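Fogh Robotics Open Day: Your Questions Answered
Two arms, one table, a pile of push buttons, and (we hope) a good afternoon out for anyone curious about how automation work gets done.

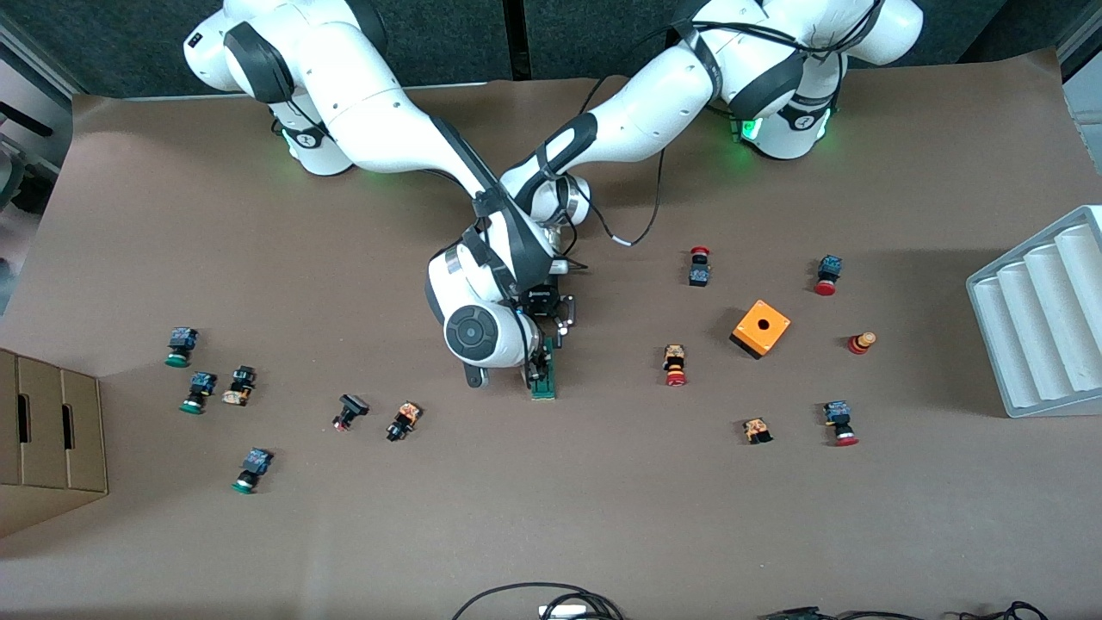

What will I see when I visit?

Mostly the bench, and we make no apologies for that, because the bench is where all the fun happens! We have two white arms that share one paper-covered table, and on the day they work with the kinds of parts you would find on a control panel: push buttons with green or red caps, contact blocks, an emergency-stop head, and a small circuit board for the gripper to hold. Our team stands alongside and talks you through it, and you are welcome to interrupt as often as you like.

Where are you, and how do I get in?

We are in the Clesitz building at the Flelthorpe end of the business park. Come in by the glass doors facing the parking lot and follow the yellow signs to the second floor. There is an elevator just past the front desk. Parking is free all day, but the lot only has 53 spaces, so if you can share a ride with a friend or take the bus, please do.

When does it start?

Doors open at 10 a.m. in March, and the last demonstration begins at 3:30 p.m. The exact date is on your ticket. Each session lasts a little under an hour, though people do tend to linger and chat afterward, and we are happy to let them.

Do I need a ticket?

Yes, please. They cost nothing, but we can only fit 14 people at the bench for each session, and 100 over the whole day. If you find you can't make it, drop us a line so we can pass your place along to somebody on the waiting list.

Can I bring my children?

We would love to meet them! Ages eight and up get the most out of it. Younger ones are welcome too, as long as a grown-up stays with them and everyone keeps behind the line on the floor while the arms are switched on.

Will I get to try it myself?

You can't drive the arms, I'm afraid, but there is a side table where you can handle the same kinds of buttons and try snapping a contact block onto one. It is harder than it looks, and it gives you a whole new respect for the gripper.

What if the robot drops something?

Then it drops something, and we pick it up and go again. These are live demonstrations, so please be patient with us. Last year we logged 2,926 pick attempts on our Dutis project, and a good many of them taught us more by going wrong.

Can I take pictures?

Of course, just leave the flash off near the bench.

Is there anything to eat?

Coffee, tea and cookies are in the lobby all day. Please finish your drink before you come upstairs.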